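Hilo sobre el kit de pinza con cámara de Flomodier. Llevo desde agosto con él en el taller de Zisville y varios me habéis preguntado si compensa. Va largo.

Lo primero, qué es: pinza eléctrica de dos dedos, cámara pequeña para la muñeca, placa de control, cables y una licencia del programa de teleoperación. El brazo no viene. Yo lo tengo montado en uno que ya usaba, con adaptador de Jidville.

Precio: 1094 euros con impuestos. El adaptador se paga aparte, 109 más. Si tu brazo tiene brida estándar te lo ahorras; el mío no la tiene.

Montaje: cuatro tornillos para la pinza, dos para la cámara. El manual está en inglés y la página del cableado tiene dos conectores intercambiados. Escribí a soporte y me mandaron la hoja corregida la misma tarde. En la caja sigue viniendo la mala.

Las pruebas las hago con cosas de cocina. Olla eléctrica, huevos, tapas, tazas. Es lo que me piden los clientes y es donde una pinza rígida lo pasa peor.

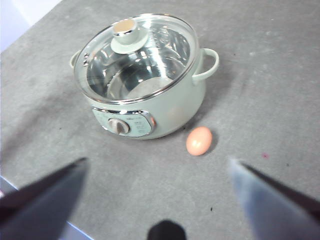 La fuerza se regula por programa, de 0 a 100, sin unidades. Para huevos trabajo entre 12 y 15. Por debajo de 12 resbalan al girar la muñeca. Por encima de 20 ya he tenido que limpiar la mesa.

Me habría gustado una escala en newtons. En el foro de Flomodier lo han pedido varias veces y la respuesta es que «está en estudio».

La apertura sobra para un huevo y para casi cualquier pomo. Para coger una olla por el cuerpo, ni lo intentéis. Por el asa sí, si pesa poco y entráis con un dedo a cada lado.

Teleoperación: el mando que recomiendan es el de Sarmiento, el pequeño. Funciona también con otros, pero pierdes el ajuste fino del gatillo y cerrar despacio se vuelve incómodo. Yo empecé con uno barato y acabé cambiando.

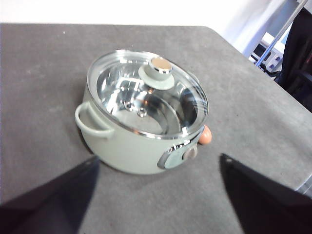
El retardo entre gatillo y dedos no molesta por cable. Por wifi sí, sobre todo al bajar a por algo pequeño. En la ficha ponen las dos conexiones como equivalentes y para mí no lo son.

La cámara da una imagen correcta con luz de techo normal. Con superficies brillantes, metal o cristal, la exposición automática se va y viene. Se puede fijar a mano en la configuración – hacedlo el primer día.

Consumo y ruido, bien. El motor casi no se oye. Después de una mañana entera la carcasa está templada, nada más.

Calibración: hay que repetirla cada vez que se desmonta la pinza. Cierra del todo, abre del todo, vuelve a cerrar, guarda. Menos de dos minutos. Si te la saltas, los dedos no llegan a juntarse o aprietan uno contra otro en vacío.

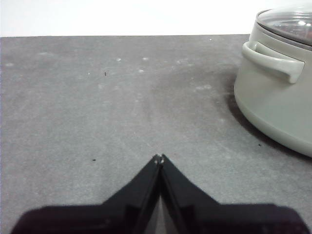 Desgaste. Llevo apuntados 336 ciclos de agarre desde el último cambio de dedos. Las puntas son lo primero que sufre. El recambio se vende por parejas y entra a presión, sin herramientas.

Lo que no me gusta del recambio es que solo lo sirve Flomodier y a veces no hay. La última vez esperé tres semanas. Comprad una pareja de más con el kit.

El programa graba vídeo y posición de la pinza en el mismo archivo. De las últimas 191 grabaciones se me han dañado dos, las dos por quedarme sin disco. No avisa antes, se corta y ya está.

Exportar es lento pero sale todo ordenado por fecha y tarea. Se agradece cuando hay que buscar una toma vieja.

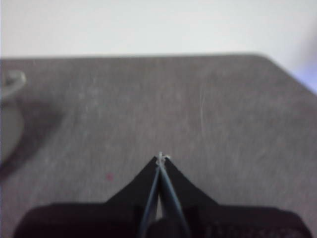

Agarre fino, que es lo que más me habéis preguntado. Flomodier lo anuncia como «agarre de precisión» y en la ficha no dice mucho más. Mi experiencia es que depende de cómo lleguen las puntas: si están bien calibradas, se puede tener entre ellas algo tan pequeño como eso blanquecino de ahí, que parece un hilo o un alambre. Con la pinza mal calibrada, ni cerrando al máximo. Para piezas así bajo la velocidad a un cuarto y entro casi en horizontal.

Con papel suelto y bolsas de plástico no he conseguido nada repetible. A veces sí, a veces no. Si vuestro trabajo es ese, buscad ventosa.

Garantía de un año, dedos excluidos. La cámara sí entra. No he tenido que usarla.

¿Lo volvería a comprar? Para prácticas, demostraciones y grabar tareas de mesa, sí. Para una línea que trabaje ocho horas seguidas no lo pondría, y tampoco lo venden para eso.

Pendiente: probar los dedos con goma que han sacado en Jidville, compatibles según ellos. Los tengo pedidos. Cuando lleguen cuelgo los valores de fuerza para huevo y para tapa de cristal en este mismo hilo.

Añado, que me lo preguntan por privado: sí, funciona en Linux. En Windows el instalador pide permisos de administrador dos veces, es normal.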